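Stastgate for Sellers: Set-up Guide
Section 3. Creating your first home listing

Read this section before you publish anything. Once a listing is live the address can't be edited, only withdrawn and started over.

What you need

Property tax ID (on your last bill). Proof you own the place, or a signed letter from whoever does. Photos. Your Vuneo sign-in if your agent set you up through them.

3.1 Start the listing

1. Sign in. Tap Sell, then New Listing.
2. Type the street address. Pick the match from the drop-down, don't just hit enter.
3. Check the pin on the map. Rural lots land in the wrong spot a lot. Drag the pin to the driveway entrance, not the house.
4. Choose the property type. Condo, townhouse, single family, land. Mixed lots (house plus acreage) go under single family.
5. Tap Save Draft.

Note: drafts are kept for 30 days. After that they're gone and support can't get them back.

3.2 Price and details

1. Enter the asking price. Whole dollars, no commas. The form adds them.
2. Enter bedrooms and baths. A powder room is a half.
3. Enter square footage. Finished space only. Garage, porch and unfinshed basement go in the Extras box.
4. Year built. If there's been an addition, put the original year and mention the addition in the description.
5. Write the description. Limit is 1,000 characters including spaces. Street name and phone number get stripped out automaticaly, so leave them off.

CAUTION: Do not list a price you aren't prepared to discuss. Changing it more than 2 times in the first month sends the listing to manual review and it drops out of search while that's going on.

3.3 Photos

1. Tap Add Photos. Front of the house first, it becomes the cover.
2. Minimum is 3. Landscape only, portrait shots get cropped hard.
3. Drag to reorder. Tap Done.

Note: wait for every thumbnail to finish loading before you leave the page. Slow connections take a while.

3.4 Showings

1. Open Calendar. Block out times you can't do.
2. Set notice period. Default is same day. Most sellers want longer.
3. Lockbox users: enter the code under Private Notes. NEVER in the description.
4. Turn on alerts so showing requests reach you.
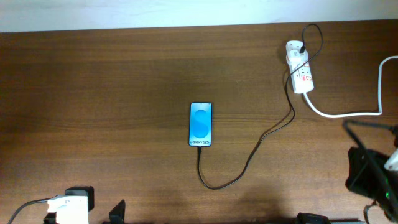
5. If there's a tenant, tick Occupied. Requests then go to you for approval first.

3.5 Publish

1. Tap Preview. Read it all the way through, price especially.
2. Upload proof of ownership.
3. Tap Publish. Review takes roughly a day, longer in December.

If it's rejected, the reason shows in red at the top of the draft. Fix, resubmit. Same draft, don't make a new one.

Seller desk contact: Nuanchan Sombatkul. Title and ownership questions: Nattawut Limsakul.

Section revised 27 June 2021. Next: Section 4, Responding to offers.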